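Inicio > Boletín > Instalaciones y servicios > Espacios de descanso

Renovación de las condiciones de vending en Plorano

Lun 16 noviembre

El contrato de máquinas expendedoras del edificio Plorano pasa de Stetora a Taltlow. El nuevo pliego fija precio por formato, plazo de reposición y temperatura máxima de conservación para bebidas. El contrato anterior venció en junio y se ha mantenido en prórroga hasta la adjudicación. 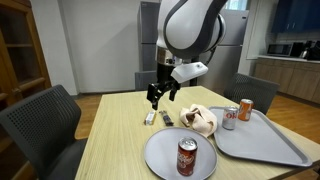
Surtido y precios

El surtido se reduce a 64 referencias. El consumo del último periodo liquidado fue de 2528 unidades, con una concentración alta en agua, café y refrescos. Las referencias sin rotación durante dos liquidaciones consecutivas se retiran sin consulta previa. El precio de los productos sólidos se revisa una vez al año; el de las bebidas, al cambiar la tarifa del distribuidor.
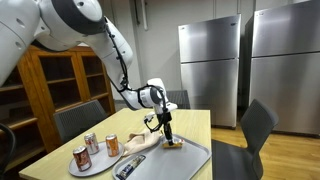 La fracción de envases ligeros se recoge ahora por separado en las cinco plantas. El contenedor amarillo admite latas, botellas de plástico y envoltorios; los vasos de café con restos van a la fracción resto. Las latas de aluminio, como las tres de la bandeja redonda, deben depositarse vacías y sin aplastar, ya que el lector del contenedor identifica el envase por su contorno. Tannous, gestor de residuos del edificio, devolverá las bolsas con líquido.

La recogida se efectúa a primera hora. Los contenedores llenos antes de ese momento se notifican por el formulario de incidencias, indicando planta y ala.
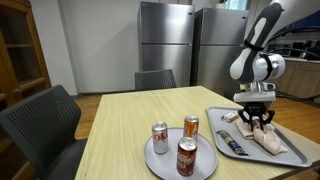
Medios de pago

Las máquinas aceptan tarjeta y la acreditación del edificio. Se suprime el monedero. El saldo de las llaves antiguas, casi 121 euros en conjunto, se reintegrará en nómina a los titulares identificados. Las llaves sin titular se dan de baja al cierre de la liquidación.

Las devoluciones por fallo de dispensación se tramitan con el código impreso junto al lector. El importe se abona en la misma tarjeta.

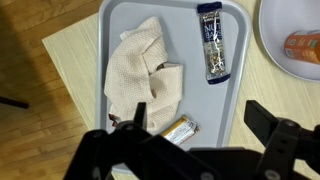 Desde el turno de noche se ha señalado que la reposición a primera hora deja sin agua la franja de madrugada, y se pide una segunda carga al final de la tarde. La petición se ha trasladado a Taltlow y queda pendiente de respuesta.

Contacto: Servicios Generales, edificio Plorano | © Boletín interno Plorano | Volver arriba

Este sitio utiliza cookies técnicas y de medición. Aceptar | Configurar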